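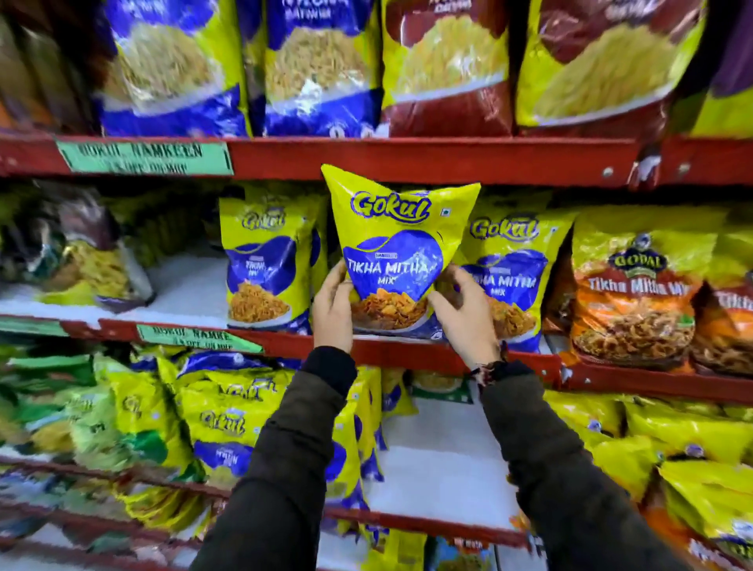
Why does my two-arm gripper build let go of soft snack bags halfway through a lift?

Most likely the fingers are closing to a fixed width. A bag of fried mix gives way as it comes up, the contents slide down, and the width that held it a moment ago is too wide. Close on motor current and keep correcting during the lift.

Ticket 531: left arm drops bags, right arm fine
Opened by Osian Probert, May 2019
Build: Flandosora (two-arm shelf tidier)
Status: closed

OK, so that answer up there is the short version, which Mabli made me put first so people can stop reading if that's their problem. It was only half of mine! The rest is the log, more or less as I typed it at the bench in Kocsis, with the rude bits taken out.

What it's supposed to do

Flandosora has two little arms on a rail, and all I want is for it to do what anyone does at a snack shelf: get one hand on each side of a bag, lift it a bit, set it down square with its neighbors. Cans are easy. Boxes are easy. Pillow bags are horrible, they crinkle and sag and the shiny film fools my depth sensor.

What it did instead

Both grippers came in, both closed, the bag started up nicely, and then the left corner slid out and the whole thing swung around and hung off the right arm like wet laundry. Every time on the left. Swapping bags made no difference.

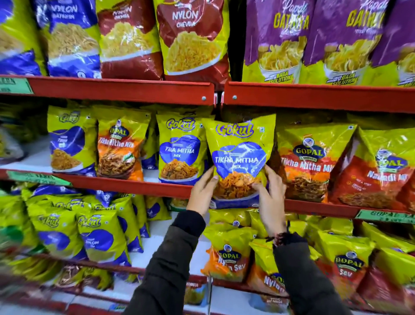

Two-handed lift of a Tikha Mitha Mix bag, middle shelf.

What I tried first

I swapped the finger pads, left for right. Still the left. Then I swapped the whole Grundov gripper over (four screws and a connector I really hate) and it was STILL the left side dropping, so the gripper was off the hook and I owed it an apology. I'd already written a fairly grumpy message to the seller, which luckily I hadn't sent.

Alun Yorath suggested I look at where the fingers were landing before blaming anything electrical. Good call. My right gripper was aiming low on the side of the bag, where the contents are, and my left was aiming higher up, where it's mostly air and film. Same numbers in the config file, but the left arm's zero was off by 17 mm. I must have knocked it in February when we moved the rail and I never ran the homing routine again.

So I homed both arms, fixed the offset and ran it again. Better! The bag got all the way up before it slipped, and I was pleased with that for as long as it took to make tea.

Then the current thing

With the left arm finally in the right place I could see a second problem hiding behind the first. The gripper closed, the Muvton driver reported "target reached," and then it relaxed to its holding current, which I had set very low back when I was worried about cooking the motors.

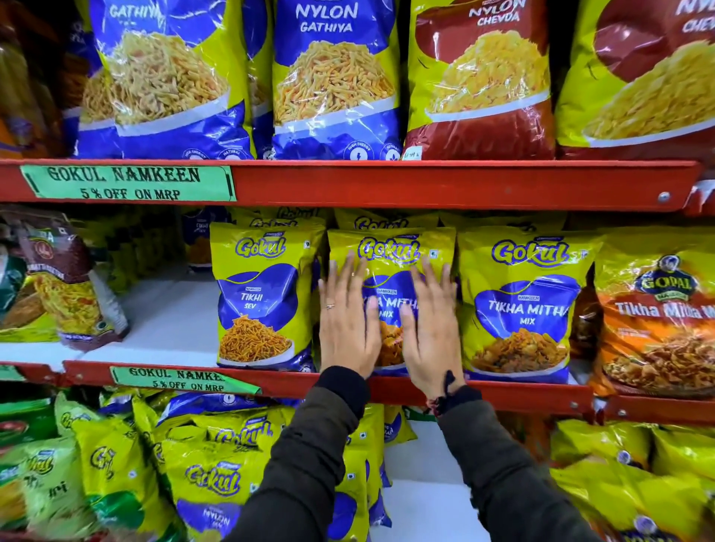 The right arm had the same low setting, mind you, and it got away with it because it was carrying hardly any of the load once the bag tipped toward the left. Fix one side and the other starts complaining. I raised holding current to 806 mA on both grippers and switched the close command from "go to width" to "squeeze until current, then hold." On my driver version that's mode 8 in the menu, and you have to save AND power cycle or it quietly goes back to what it was. I lost an evening to that.

Zdenka Yordanov asked in the thread if the extra squeeze would crush whatever's inside. Fair question. I opened my practice bag afterward and the rice crackers were fine, though I wouldn't try it with potato chips. If you hear crunching, go lower.

One more for anyone with the same depth sensor: glossy bags gave me holes right where the light bounced back, and now and then the arm would aim for the bag behind. I tipped the lamp away from the shelf and the holes mostly went. Not a proper fix, I know.

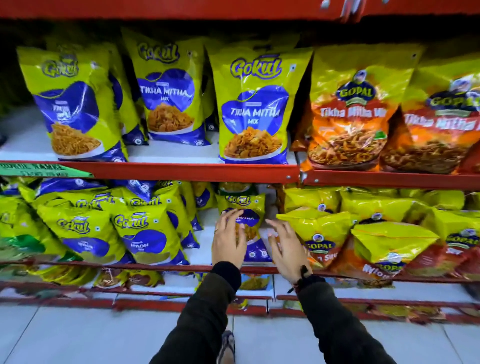

If yours does the same, in this order

1. Home both arms. Do it even if you're sure.
2. Put a strip of tape on a bag and check both fingers touch it at the same height.
3. Swap grippers left to right. If the fault moves with the gripper, it's the gripper.
4. Check what the driver drops to after it reports the target.
5. Save, power off, power on, read the setting back.
6. Only then write to the seller.

Still open

Bags that lean on each other. Mine pulls one out and the next one flops into the gap, and then there's no space to put the first one back. Osian Cadwaladr (yes, two Osians, sorry) thinks the free arm should hold the neighbor upright, but I need both arms for the lift, so I'm not sure how that goes. I've started a separate ticket for it. If you've got a trick, please post it there and leave this one closed.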